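Print this page | E-mail this page

Prellenance small satellite payload - pre-ship inspection checklist
Inspector: Ferenc Bárány
Date: 16 April 2021

Second walk-through, and what a difference from the first one! Comments sit under each item. Anything marked OPEN has to be closed before the crate leaves for the launch site.

1. Separation ring bolts torqued and striped - OK
All 20 checked against the log. The striping is lovely and easy to read, please keep doing it this way.

2. Remove-before-flight tags fitted - OK
Tag list matches the drawing. The Clumeo antenna cover has its own tag now, as asked.

3. Battery state of charge at 70 percent or lower - OK
Reading taken by Siddiqui's team with me standing next to them. Good clear call-outs!

4. Mass properties - OK
446 kg on the certified scale, with the lifting fixture already taken off. The old data sheet still has the fixture in it - withdraw that sheet so it can't end up in the range package.

5. Pressure vessel paperwork - OPEN
Proof test certificate is there, but page 2 has no signature. The range safety office will send the whole folder back over that. Ferano has the original.

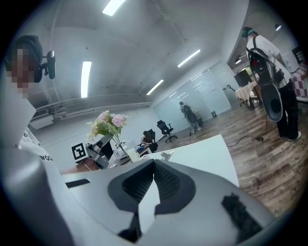
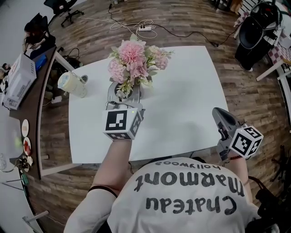
White shirts, and hand-held grippers at work.

6. License conditions copied into the operations plan - OPEN
Frequency and debris sections are done and they read really well. The re-entry section still quotes last August's draft. Swap in the current text, then have one person who didn't write it read it against the license.

7. Grounding straps and wrist strap tester - OK
Tester in date.

8. Shock recorders on crate - OK
Both armed and both serial numbers written on the shipping form.

9. Hazard labels, outside of crate - OPEN
Lithium battery label is on the short side only. Needs one on the long side too. Five minute job!

10. Emergency contact sheet - OK
Night number tried, and it was picked up on the second ring.

Result: three items open (5, 6, 9), none of them hardware. I'm really pleased with this one. Send me the signed certificate page as soon as Ferano has it and I'll close item 5 by e-mail.

F. Bárány

Print this page | E-mail this page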